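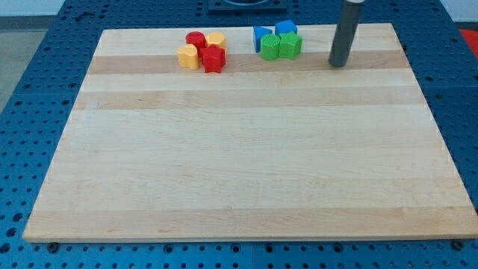 Ticket: maple sorting board rocks on the blue table, blocks creep out of their groups

Product: Oshima strip board, maple, with the small shape blocks
Opened by: Panagiotis Vlachopoulos
Status: Solved, leaving open until July in case it comes back

Original message

Hello, and thank you in advance to whoever picks this up! I wrote to you last spring about a missing lid and got such a kind reply that I am not shy about writing again.

We have your maple board on one of those blue metal tables with the round holes all over the top. I sort the blocks toward the far edge, red and yellow to the left, blue and green to the right, with a bit of bare wood in between so the two groups can be told apart. It looks lovely against the pale wood, I must say. My trouble is that when I lean on the near left corner the board gives a little knock, and after a few knocks the round ones have wandered. The cylinders are the worst. The stars stay put, I suppose on account of all those points.

I have tried turning the board end for end (same knock, but now at the other corner) and I have tried a folded napkin, which works until someone moves the board to wipe the table. Is the board warped? I would hate to send it back, as I've grown fond of the darker stripes near the top and I use them as a line to set things against.

Panagiotis

Reply from Arum support

Hi Panagiotis,

Good to hear from you again, and I hope the lid is still doing its job. The fact that the knock changed corners when you turned the board is very useful to know. It does make me suspect the board more than the table, but please check both before we go any further.

1. Take the blocks off and put them somewhere they can't roll.
2. Lift the board and run your hand over the table where it was sitting. With a perforated top you sometimes get a small raised lip at the rim of a hole, and crumbs or grit like to sit there too.
3. Lay a long ruler across the underside of the board, corner to corner, both ways. If you can slide 2 sheets of printer paper under the middle, write that down. If you can slide in a whole stack, stop there and tell me.
4. Put the board on a different flat surface, a kitchen counter is fine, and press each corner in turn.

Please don't oil it yet. I know it's tempting!

Second message from Panagiotis

I did all four, with a cup of coffee in the middle. The table was a bit gritty but I found no lip anywhere. With the ruler I got the 2 sheets under on one diagonal and nothing on the other. On the kitchen counter it knocks too, only more softly, so I am afraid it is the board after all. I should confess that I wiped it down rather generously last month and left it lying flat to dry, top side up. My wife says this is exactly what one should not do with wood, and I expect you will side with her.

Reply from Arum support

I'm afraid I do side with her, but gently, as I've done the same to my own cutting board. A board left flat dries faster on the top than underneath, and it can pull into a slight twist. Two sheets is a small one and it will often relax.

Stand it on its long edge, away from the heater, with air on both faces. Give it a couple of nights and turn it over in between. Then sand the underside lightly, 100 grit first and 200 after, only at the two corners that touch. Pluvell felt dots go on last, one at each corner. They're thin enough that the board won't sit noticeably higher.

For the cylinders, check that they're standing on a clean end. A bit of dust under there is enough to let them slide.

Third message from Panagiotis

No more knock! I stood it up in the hallway as you said, sanded a little (very little, I was nervous) and put on the dots. I leaned on every corner, and then my wife leaned on every corner, and the green cylinder stayed right beside the green star the whole time. I also gave the table a proper wipe while it was bare.

One small question, whenever you have time. Would the Stullel wax be all right for the top, or should I wait until summer?

Reply from Arum support

Wonderful news, and please thank your wife for the testing. The wax is fine now, a thin coat on both faces, and let it stand on edge overnight before the blocks go back on.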